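Last month I went to the open day of Woltby, a small robotics company behind the Drallgate station. I work in accounting, so please forgive me if I use the wrong words for some things. 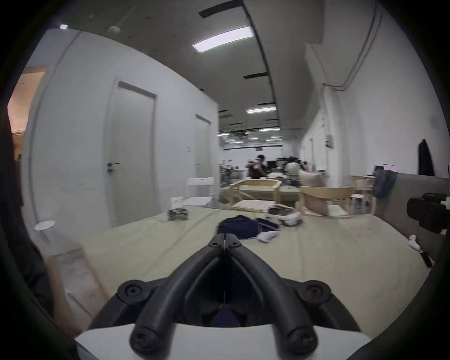
The hand-held gripper at the table, with a VR headset next to the dark cloth.

I stayed for the 4 o'clock demonstration. Visitors could hold the gripper themselves, and I got two tries. It was heavier than I expected, and my wrist complained quickly – I am not a strong person. 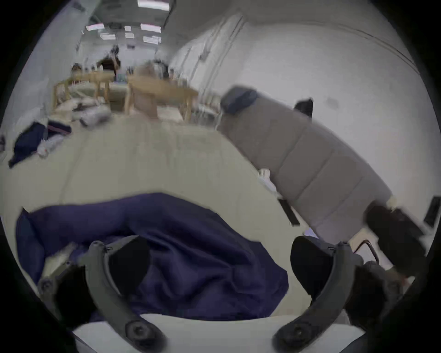
My favorite part was the talk about folding. They name their projects in a funny way, and the one for clothes is called Zulari. It has 1,598 recordings so far, and they want many more. I asked if it could do my shirts one day. The answer was "maybe the sleeves." I will go again in September.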